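Residents' Newsletter
09/11/2023

The best-before date and the bin

Prurken, the food-saving app that half the street seems to have been urged to download, has sent us a leaflet. It says that a household can save £274 a year by "listening to its fridge". We were asked to print it. We have read it instead, and this item is what came of the reading.

The first thing to say is that the leaflet does not tell you where the £274 comes from. There is a star beside the figure, and the star leads to a line at the foot of the page that says "based on member feedback". That could mean a proper survey with receipts, or it could mean that people who already liked the app were asked how much they thought it had saved them. I wrote in February to ask which. The reply thanked me for my interest and offered me 50 bonus points.

The second thing is that the advice itself, once you take the points and the badges away, is what most of us were told at home. Look in the cupboard before you go shopping. Put the older tin at the front. Freeze the half loaf. I have no quarrel with any of it, but I do wonder why it needs my postcode and permission to send me messages at teatime.

Where the leaflet does touch on something useful is the muddle over dates, and there it manages to get it half wrong. It talks about "expiry" all the way through, as if there were only one kind. There are two that matter on food sold here. A use-by date is about safety and goes on things like fresh meat, fish, ready-to-eat salads and some dairy. You should not eat the food after it, however good it smells. A best-before date is about quality. Crisps go soft, biscuits lose their snap, spices taste of less and less. Anyone who throws away a jar because the best-before was last week has wasted a jar.

Then there are sauces and condiments, which cause more arguments in kitchens than they deserve. The leaflet puts them all on one line, "sauces: 2 months once open". Mayonnaise, vinegary pickles, pesto and brown sauce have very little in common apart from the shelf they stand on.

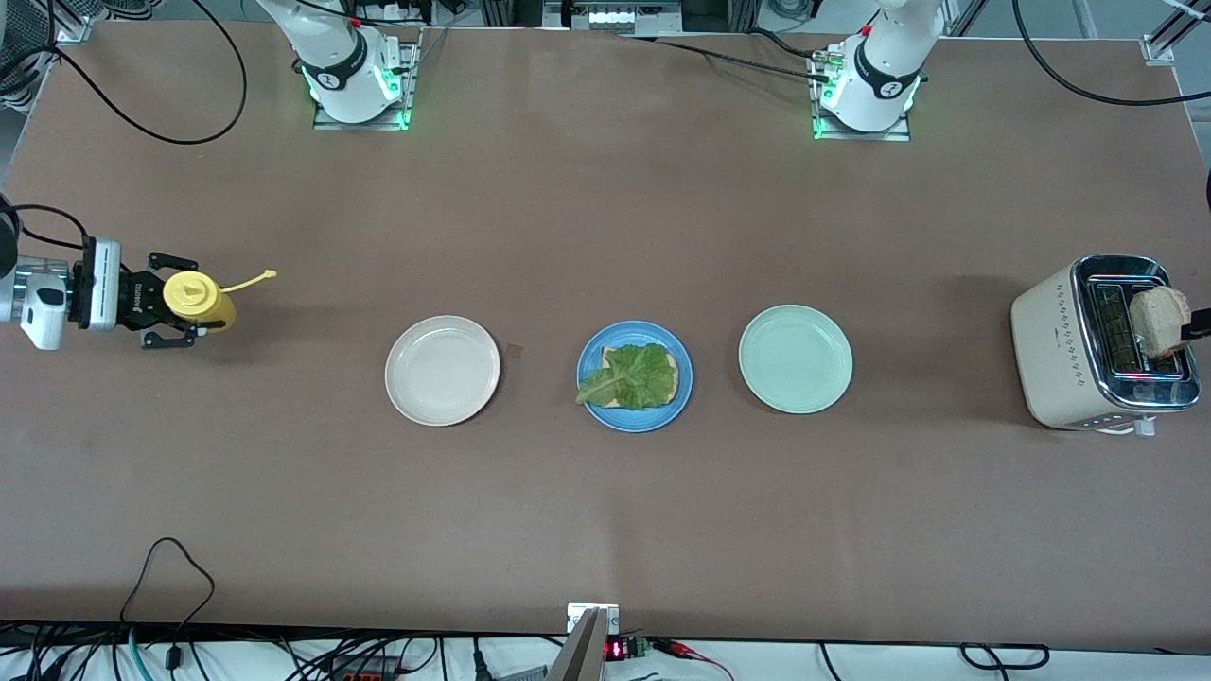 Does mustard have to be kept in the fridge once it has been opened?

Go by the label. Plenty of ready-made mustard has enough vinegar and salt in it to keep safely in a cool cupboard, and the fridge mainly helps it hold on to its heat and colour, but if the maker says to chill it after opening then chill it.

The same goes for the rest of the shelf. Pesto, for one, usually carries a much shorter time after opening than people expect, and it is printed on the jar in letters you may need your glasses for. Pen the date you opened it on the lid. It costs nothing and doesn't need charging.

Bread deserves a word too. The leaflet says to keep it in the fridge "for lasting freshness". I tried this with a plain white loaf from Giletti on the corner and by the second morning it was fit for toast and nothing else. The cold does slow down mould, I grant them that, but it makes bread go stale faster. Slice it, freeze it, and take out what you want.

I am also doubtful about the special storage boxes. Zelliner sells a set with a vent in the lid, and the leaflet just happens to have a voucher for it. The claim is "up to 96 hours longer". "Up to" covers everything from nothing at all to four days, and I could not find out which vegetable they had tested or what they had tested it against. My own lettuce, wrapped in a clean tea towel inside an ordinary tub, lasted nearly a week. One lettuce proves very little, but I am not selling tea towels.

Some things in the leaflet I would keep. The page on rice is sound: cool it quickly, get it into the fridge within the hour, and eat it within a day. The fridge should be at 5°C or below, and a cheap thermometer will tell you more than the dial will, as the numbers on a dial are often only settings and say nothing of degrees. I bought one at Navaratnam Hardware and found that mine had been running too warm, for how long I would rather not think.

Anyone who wants to read the leaflet for themselves will find a pile of them in the entrance hall, next to the spare recycling bags. If you have used the app for a full year and kept your receipts from the year before as well, please put a note through the newsletter box with both totals. I will print whatever comes in, including anything that shows I have been unfair.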